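Speaker notes: looking after the two-arm packing cell
Durka service day, September, afternoon slot, 30 minutes with questions

**Opening**

Say what the cell does and move on. Two arms, one basket, acrylic racks on both sides, snack packages going from the racks to the basket. Most of the room has seen the Flondinlow demo already, so skip the video unless somebody asks.

The talk is about the grippers and what we do to them between runs. The control side is Boros's talk, after the break.

**Finger pads**

- Pads are the part we replace most. We swap them at 249 hours of run time or when the edge starts to lift, whichever comes first.
- Old pads come off warm. Use the heat gun on low, then scrape with plastic. Metal scratches the finger and the next pad won't sit flat.
- Clean with alcohol and wait until it dries. Press the new pad for a full minute.
- Bring the box of used pads and pass it around at this point.

**Zeroing the gap**

Go slowly. People always ask for this part again at the end.

Close the fingers on nothing and read the position. With new pads ours should read 82 counts. If it reads over 100, a pad is on crooked or there is crumb under it. Take it off and start over. Don't fix it in software. We did that for a month on the Erero cell and every thin package slipped.
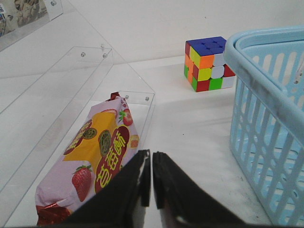
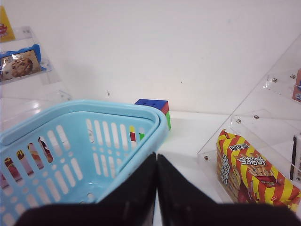
Wrist cameras come next. After any pad change we check the camera view before the arm is allowed to pick. The fingertips have to sit at the bottom center, with the slit between them running up the middle. Both views have the two black fingers nearly closed with a narrow gap between them, and that gap is what we line up against. If it has drifted to one side, loosen the two camera bracket screws, shift the bracket, and tighten them a little at a time. Point out the frayed look of the pads next to the strawberry pastry, and say that looks alone don't decide a swap. Lifted edges do.

**Racks and basket**

- The acrylic is held with small screws. They work loose, so go over them by hand at the start of each week. Finger tight plus a quarter turn. More than that cracks the panel.
- Wipe the acrylic with a damp cloth only. Alcohol clouds it.
- The basket rim gets scuffed. Leave it alone unless there is a burr, then sand it down.
- The Rubik's cube stays behind the basket. We use its blue top face for a quick color check on the cameras. Put it back if you move it.

**If the arm stops during a pick**

1. Hit pause, then open the gripper from the pendant.
2. Take the package out by hand.
3. Look at both pads.
4. Close on nothing and read the gap again.
5. Resume from the home position, never from where it stopped.

**Questions**

Likely ones: where the pads come from (we cut our own, the template is on the shared drive), and how long a full pad change takes (about 30 minutes for both arms, with the camera check).

Leave the gap table on the screen while people ask.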